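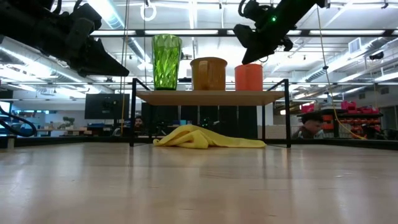
*Fixed cam. Three cups on the shelf, yellow cloth underneath.*

# botico-shelf-cups

Teleop demos for the Ekard two-arm bench. Cups, a small shelf, a cloth. Collected in May, cleaned up since, mostly.

**Status:** usable, docs behind the data. If something here disagrees with `meta.json`, trust `meta.json`.

## What's in it

- 500 episodes, all driven by hand from the leader arms
- 40 of those held out as `val` – please don't train on them
- 3,209 language labels, several per episode, written after the fact
- joint positions, gripper opening, fixed cam + wrist cams

No scripted motion anywhere. No sim.

## Tasks

| id | instruction | notes |
|---|---|---|
| `cup_down` | take a cup off the shelf, stand it on the table | either arm |
| `cup_up` | put it back | harder than it looks, watch the front edge |
| `cloth_out` | pull the cloth from under the shelf | left arm mostly |
| `wipe` | wipe the table top with the cloth | short strokes, any direction |

Start positions get shuffled between episodes. Cups swap places, sometimes one starts on the table. Cloth is just dropped, don't fold it.

Object names in the labels are not consistent. The same thing can be "mug", "cup" or "orange one" depending who typed it. There's a mapping in `labels/alias.csv`, covers most of them. The green one is the worst, it is down as tumbler, glass *and* vase.

## Recording your own

1. Power up followers first, then leaders. Wait for the arms to finish homing.
2. `mutiso check` – all cams should report, if one is missing replug it and run again.
3. Set out the objects. Keep them inside reach of both arms.
4. Bring the leaders to the rest pose before you press record or the followers will jump.
5. Drive the task at a steady pace. Pauses over two seconds get trimmed by the cleaner, so don't stop to think mid-grasp.
6. Let go, back off, arms to rest, stop recording.
7. Mark it `good`, `bad` or `retry` straight away. Bad ones are kept, in `rejects/`.

For mugs: fingers closed on the way in, open late. Opening early clips the handle. Check the wrist view before you commit, the fixed cam flatters you on depth.

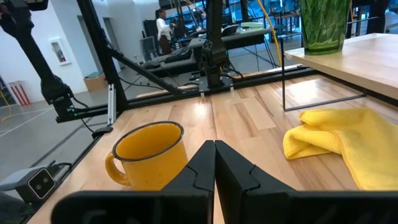
## Known problems

- Wrist cams drift against the joint stream on long episodes. `mutiso resync` fixes it, run it once only.
- Overhead lights reflect on the table top. Colour jitter helps a bit.
- People in the background in some views. Blur faces before you share anything outside the group, `tools/blur.py` does the fixed cam but not the wrist ones yet.
- Gripper opening is normalised per arm, so left 0.3 and right 0.3 are not the same gap. Sorry
- A few `wipe` episodes are labelled `cloth_out`. Fix is on the `grerden` branch, needs merging.

## Loading

```
from mutiso import load
ds = load("botico-shelf-cups", split="train")
ep = ds[0]
print(ep.instruction, len(ep.frames))
```

Frames are decoded lazily. If you cache, keep it under 2,000 frames per worker or memory goes thorugh the roof.

## TODO

- [ ] merge `grerden`
- [ ] finish alias list
- [x] drop duplicate episodes
- [ ] wrist cam calibration file, the one in the repo is old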